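# Recording a folding task with a pair of hand-held grippers

These are the steps we use to record cloth folding for the Hoani policy. They assume you have both grippers charged, the Flolano recorder installed on the laptop, and a bed or large table to work on. If you are driving the arms by remote control instead, the setup is different, but the section on pacing still applies.

## Before you start

Wipe the lenses and check that both finger pads are seated all the way. A pad that has worked loose will twist when it pinches fabric, and the recorder has no way of knowing.

Open and close each gripper fully, three times. The width reading in Flolano should return to the same value at each end. If it drifts, run the calibration again:

```
flolano calibrate --side left
flolano calibrate --side right
```

Next, make the map. Hold one gripper at chest height and move it slowly past the bed, the walls and the window for 30 seconds. Tracking depends on fixed features, so include corners, door edges and furniture. A patterned bedspread helps. A plain white sheet in flat light is the hardest surface we have tried.

## Recording an episode

1. Put the garment down in a loose heap. Change the heap each time.
2. Start with both grippers open and in view of the work.
3. Press record and hold still until you hear the tone.
4. Bring the pads down on either side of the fabric, close, and lift.
5. Fold, set the garment down, open both grippers, and back away.
6. Hold still again and press stop.

Approach the cloth with the pads low and angled a little toward the bed. If you come straight down you will push the fabric into the mattress and pinch the bedspread along with it. When that happens, let go and regrasp without stopping the recording. Recoveries are worth keeping as long as the fold gets finished.

Work at half the speed you would use with bare hands. The arms that will replay this cannot keep up with a quick flick of the wrist, and the episode will be thrown out in filtering. 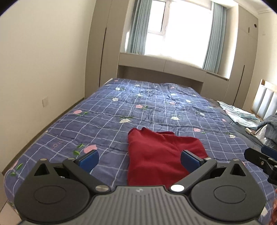

**Do both grippers have to be in view the whole time?**

They can leave each other's view for a moment, as long as each one keeps tracking against the map. Trouble starts when one side loses tracking for more than a second, and Flolano marks those episodes in orange.

## Handling two grippers together

Decide which hand leads before you record and keep it that way for the whole batch. We lead with the left for shirts and the right for towels. Switching halfway through a batch gave us a policy that hesitated at the first grasp.

Keep your wrists apart when the pads meet. If the housings knock together, the jolt shows up in the motion trace. One light knock is fine. Delete the episode if you had to stop and untangle.

## Checking the batch

Stop after the first ten episodes and play them back. Look for jumps in the path, a gripper width stuck at one value, or a garment that leaves the picture before it is folded. Fix the cause before going on.

When the session is done, run:

```
flolano check ./session --min-frames 700
```

The check lists any episode shorter than 700 frames. Short ones are usually false starts. Watch them before deleting, because a small towel can be folded faster than that.

Our current folding set has 972 episodes after filtering. Upload yours to the Dimumero folder with the garment type in the session name, for example `towel_left_bedroom`. Leave the raw files on the laptop until the upload shows as verified, then put the grippers back on charge.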